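Gundstead 2761 Compact Kitchen Scale
Set-up and Use Guide

Section 3: Placement, leveling and first weighing

Read this section before inserting the batteries. The scale must be placed, leveled and zeroed in that order. If it is moved to another surface, repeat steps 1 through 9.

3.1 Choosing a surface

The scale requires a flat, rigid surface that does not flex when leaned on. A smooth tabletop or counter is suitable.

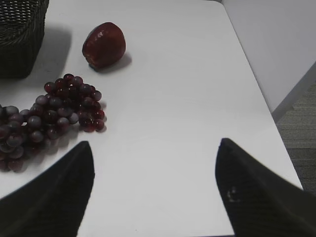
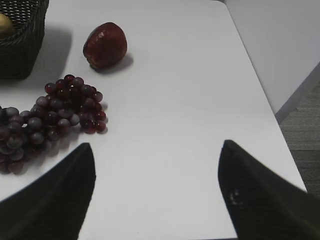
Smooth white tabletops with a woven basket and fruit

Folding tables, cutting boards and placemats are not suitable. Placemats compress unevenly under the four feet and cause the reading to drift. Glass may be used if it is supported on all sides.

Keep the scale at least 18 inches from microwave ovens, induction cooktops and cordless phone bases. Do not place it in the path of a fan or an air vent. Moving air across the platform can change the last digit of the display.

Caution: Do not store the scale on its side or with objects resting on the platform. Constant load on the sensor shortens its life and is not covered by the warranty.

3.2 Installing the batteries

1. Turn the scale over and lay it on a folded towel. Do not press on the platform.
2. Slide the battery door toward the Gundstead mark and lift it off.
3. Insert two AAA batteries. Match the plus and minus signs molded into the compartment.
4. Replace the door. It closes with a click.

Note: Rechargeable batteries may be used, but the low-battery symbol will appear earlier than with alkaline batteries.

3.3 Leveling

5. Set the scale upright on the chosen surface.
6. Look at the bubble level at the rear left corner. The bubble must rest fully inside the ring.
7. If the bubble is outside the ring, turn the two front feet. Turning a foot counterclockwise, as seen from above, raises that corner. Adjust one foot at a time, no more than half a turn, and let the bubble settle.
8. Press lightly on each corner of the platform. If the scale rocks, one foot is not in contact with the surface. Lower it until the rocking stops, then check the bubble again.

3.4 Zeroing

9. With the platform empty, press ON. The display shows all segments, then a row of dashes, then 0. Do not touch the scale while the dashes are shown.

If the display shows a number other than 0, press ZERO once. If it shows Err 2, remove anything touching the platform, including the power cord of a nearby appliance, and switch the scale off and on again.

The scale needs time to adjust after being moved from a cold room to a warm one. Leave it switched off at room temperature for 15 minutes before zeroing.

3.5 Weighing an item

Place the item in the center of the platform. Wait for the small circle at the left of the display to stop blinking, then read the weight. Press UNIT to change between grams and ounces. The unit last used is kept in memory when the scale is switched off, but not when the batteries are removed.

Large bowls can hide the display. Press and hold UNIT to freeze the reading, then remove the bowl. The frozen reading is marked with the letter H and clears at the next press of any button.

3.6 Using a container (tare)

Place the empty container on the platform and press ZERO. The display returns to 0 and the letter T appears. Add the contents. Further ingredients can be weighed in the same container by pressing ZERO between additions.

Note: The weight of the container counts toward the capacity of the scale. The total load, container included, must not exceed 11 pounds.

When the container is lifted off, the display shows its weight as a negative number. This is normal. Press ZERO to return to ordinary weighing.

3.7 Automatic shutoff

The scale switches off after three minutes without a change in load. For slow work, such as dripping syrup or filling several jars, shutoff can be delayed up to 18 minutes. With the scale off, hold ZERO and press ON. Release both when the clock symbol appears. The setting returns to three minutes when the batteries are changed.

Caution: A tare value is lost at shutoff. Write down the container weight before beginning a long recipe.

3.8 Checking the reading

Use the Arnby check weight supplied with the scale. Center it on the platform and compare the reading with the value stamped on its top. A difference of one gram is within tolerance. If the difference is larger, repeat leveling and zeroing, then follow the calibration procedure in Section 5. Handle the check weight with a dry cloth and return it to its pouch after use.

Section text revised in February by Yoshinori Hoshino, product documentation. Cleaning instructions are in Section 4.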